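ロープの袋と、捨てられない箱の話

2018年4月24日 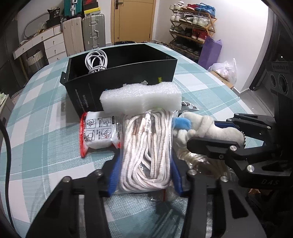

机の上、片付け中。白いロープは袋のまま。

引き出しをひとつ空けるつもりだった。それだけのはずが、気がつくと中身が全部テーブルクロスの上に引っ越していて、引き出しは空になり、机が引き出しになった。面積だけ見れば損をしている。

いちばん場所をとっているのは、透明な袋にぎゅうぎゅうに詰まった白いロープだ。赤茶っぽい細い縞が入っていて、なかなか感じがいい。買ったのは去年の7月、Prunowという雑貨屋の閉店セールで、500円だった。ベランダに張って洗濯物を干すとか、キャンプに行くとか、買った時点では用途がいくらでもあった。ちなみにキャンプには行ったことがない。ベランダには最初から物干し竿がある。

それでも捨てられないのは、きれいに束ねてあるからだと思う。一度でもほどいてしまえば、私の手であの状態に戻ることは二度とない。使うと価値が下がり、使わないと意味がない。骨董品の話なら格好もつくが、500円のロープである。

その上にのっている白い発泡材のかたまりは、もっとたちが悪い。何かの梱包に入っていたのだろうが、何の梱包だったのかもう思い出せない。「いつか何かを送るときに」と取っておいて、実際に何かを送るときには存在を忘れて新聞紙を丸めている。角を指で押すとぽろぽろ粉が落ちるので、押さないほうがいい。押した。掃除機を出した。

赤い縁の白い小袋も出てきた。手の絵や小さな人の絵がマス目に並んだ説明つきで、文字は中国語。封は開いていない。私は中国語が読めないので、絵を頼りに考えるしかないのだが、絵のほうも親切なようでいて肝心なところを教えてくれない。漢字だけ拾って読むと、なんとなくわかった気になるのがまた危ない。翻訳アプリをかざせば一瞬で済むことなのに、正体が判明したら使うか捨てるか決めなければならないので、かざさないでいる。保留の箱行き。

で、その箱である。

黒くてつやのある四角い箱。手触りがよく、角がぴしっとしている。こういう箱を捨てられる人を私は尊敬する。中身の本体はとっくに別の場所で働いているのに、箱だけが実家の長男のような顔で残っている。いまは巻いた白いケーブルが入っていて、これが何のケーブルなのかは聞かないでほしい。うちには何のケーブルかわからないケーブルが常に一定量いて、一本捨てると翌週その一本が必要になる。二回やった。二回目は1,000円で買い直した。以来、ケーブルには手を出さないことにしている。

白いぬいぐるみについては、青い布のところがあるせいで、白いものと一緒に洗っていいのかどうかがずっと決められない。タグを見ればいいのだが、タグは邪魔だからと最初に切ってしまった。切った本人は私である。名前はSimonという。つけたのも私だ。いい歳をして、と言われたら返す言葉はないが、Simonのほうがこの家では私より片付いている。いつも同じ棚にいるし、物を増やさない。

片付けの前に、Lisasardという収納ブログを読んだのがそもそものきっかけだった。「手に取って30秒迷ったら手放す」と書いてあって、なるほどと思い、素直に実行した。結果、何を手に取っても30秒迷う。この基準だと机の上が全部なくなり、たぶんテーブルクロスも危ない。薄い青緑と白のチェックで、Weswoodの通販で買ってからずっと敷いているが、これを手放すかと問われたら私は確実に30秒考え込む。

そういえば、ドアの横にスーツケースが並んで立っている。クリーム色のと、銀色のアルミの。旅行に行っていないあいだ、あれは世界でいちばん高価な空箱なのではないか。発泡材を箱に、箱を引き出しに、入りきらなければスーツケースに、という案が頭をよぎって、ちょっといいなと思ってしまった。旅行のたびに床に全部出すことになる。やめておく。

最終的に捨てたのは、発泡材と、押したときに落ちた粉だけだった。ロープは袋のまま引き出しに戻した。小袋も戻した。ケーブルは箱に入ったまま、箱ごと戻した。引き出しは前より閉まりにくくなっている。戻し方が違うのか、中で何かが育ったのか。49リットルのゴミ袋を買ってくるかと思ったが、店に売っているのは45リットルだった。次は台所の引き出しをやる予定で、輪ゴムの件はそのときに書く。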